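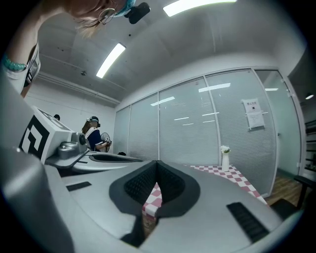

From: Khanyisile Ngubane
To: room-setup list
Subject: Re: Table covering for the Joubert room

Yoga Tambunan wrote:
> The checkered cloth at Berkport keeps sliding when
> people lean on the table. Can we replace it with the
> plain vinyl from Prornau? What size do we need, and
> does the red and white have to stay?

The color doesn't have to stay. I would keep the cloth and fix the sliding first.

Table top is 180 cm long. With a 2 cm hem allowance on each end, anything shorter than the current cut will ride up at the corners. The Prornau vinyl comes in one width and would need a seam down the middle. Small parts catch on seams.

Suggested order of work:

1. Put rubber mesh underlay under the cloth, full length, stopping 2 cm short of the edge.
2. Clamp the long sides. The spring clamps in drawer 55 fit this table; the screw type does not.
3. Iron the cloth before clamping. Fold lines tip over anything with a narrow base.

Bracelets and loose sleeves snag on the clamp handles, so turn the handles under.

If it still moves after that, order the vinyl. The Rorkasmont catalog lists underlay as item 304. I have enough on the roll for one table, not for the second room.

Khanyisile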